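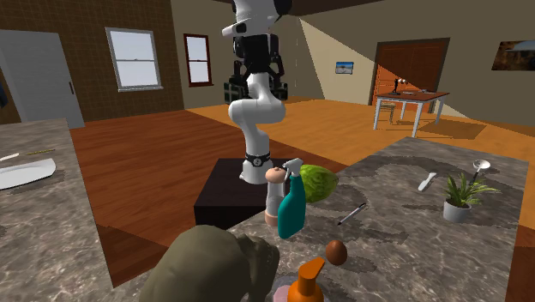
Student Projects / Robotics Software

Mahawong: replanning for a simulated kitchen arm
Project report by Rodrigo Simões
May 29, 2024

Mahawong is a motion planning layer for a fixed-base arm working in a simulated kitchen. I wrote it on top of Binex, the simulator our lab uses. The goal was to have the arm pick up a named object from a cluttered counter, and to replan when the object had moved between the first look and the grasp.

Setup

The arm stands on a dark pedestal between two marble-topped counters. Most of the clutter is on the right counter, including a spray bottle, a pump bottle, a head of lettuce, an egg, a pen and a potted plant. The left counter is nearly clear by comparison and serves as the place area. I kept the room as it came with the Zitedcombe scene set, including the windows and the table by the double door. Only the counter objects are shuffled between episodes.

Each episode starts with the gripper raised clear of both counters. The planner gets a depth image and a target name.

Software

There are 3 processes. The perception node segments the depth image and fits a box or a cylinder to each object. The planner runs RRT-Connect in joint space against those shapes. The controller follows the path and reports joint error back to the planner, which can stop the motion and ask for a new image.

In the first version the planner checked collisions only at the waypoints. That was fast, but the elbow clipped the plant when the arm crossed to the far side of the counter. I changed it to check along the whole segment at a step of 2 degrees per joint. Planning got slower and the elbow collisions stopped.

Thin objects were the other problem. The pen is close to the noise level of the simulated depth sensor, and the segmentation merged it with the counter in many episodes. I added a color check for anything lying flat on the marble. It helps with the pen. It does not help much with pale utensils, which are near the color of the counter under direct sun.

Results

I ran 1,000 episodes with random targets. The arm picked and placed the right object in 700 of them. Most of the failures were missed detections of flat objects. The next largest group was grasps on the egg, where the fitted box was too tall and the fingers closed above the widest part. Planner timeouts were rare once I shortened the paths with a smoothing pass.

Still to do

The log format changed in December and the older runs cannot be replayed with the current viewer. I have a converter half written. The Prendovard grasp library also needs to be updated before anyone tries a different gripper, as the finger length is still hard-coded in the config loader.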